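The Nuketti Has Landed, and It Wants an Update

My old game console died in May, during a cutscene, which I thought showed some consideration. It had been making a noise like a hair dryer for two years and I had been turning up the TV to compensate. When the fan finally quit I could hear the neighbors again. I didn't enjoy it.

So I went shopping. If you haven't bought a console in a while, you may remember it as a process where you walk into a store, point at a box, and leave with less money. I went to Daretti, the electronics place out by the highway, where a very patient young man asked me whether I was "more of a library person or more of an ownership person." I said I was a person who wanted to play the racing one. He wrote something down.

The choice came down to the Doherty, which everyone has, and the Nuketti, which is smaller and cheaper and which I had only ever seen in the homes of people who also own a record player. The Doherty would not fit in my TV cabinet. I know this because I'd measured the cabinet, and then I stood in the store holding my hands apart at the width of the cabinet while I walked from the tape measure display to the console display, like a man describing a fish. The Nuketti fit with room for a coaster.

Then came the extras. The box includes one controller. A second controller is $69. A charging stand for the controllers is sold separately, and so is the cable for the stand. I bought the second controller and declined the stand, and my controllers now charge on the floor like dogs.

Setup

I plugged everything in on Sunday at 2 in the afternoon, with a sandwich. The Nuketti greeted me warmly and told me it needed to update. Fine. It updated. It restarted and told me the controller needed to update. The controller updated, and then the second controller, feeling left out, did too. After that came the game. I'd bought the disc on purpose, because I like a disc, and the disc turned out to hold a sort of letter of introduction to the game, which lived elsewhere and had to be sent for.

The download reached 98 percent before dinner and stayed there through dinner. I have had houseguests like this.

I texted my friend Éabha Brennan, who has owned a Nuketti since they came out and is smug about it. She wrote back, "Did you turn off rest mode?" I hadn't known there was a rest mode. I found it under Power, then Advanced Power, then a screen that asked me if I was sure. I turned it off and the last 2 percent arrived in the time it took to sit back down.

The racing one

Now for the good part, because there is one. It runs at 60 frames a second and it looks wonderful. My old machine drew the distant trees when it got around to it. You'd take a corner and a forest would show up late and out of breath. On the Nuketti the trees are already there, and so are the guardrails, which I've been able to study closely.

The game is called Hurkville and it's set in a made-up county of back roads, and I've spent more time driving slowly around it than racing. There's a gravel section near the start with a loose surface you can feel through the controller, a small grumbling in the palms that changes when you drift onto the grass. I did that for most of an evening. My best lap time remains an embarrassment and is visible to all my friends, a setting I haven't found yet.

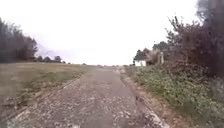

Things I would change

The power button is on the back. The menu music can be turned down but only to "Low." The store tab opens every time I miss the settings tab, and I've nearly bought a fishing game twice.

I'm keeping it, though. It makes no noise at all, and I've left the TV volume where it was out of habit, so the neighbors now know Hurkville pretty well too.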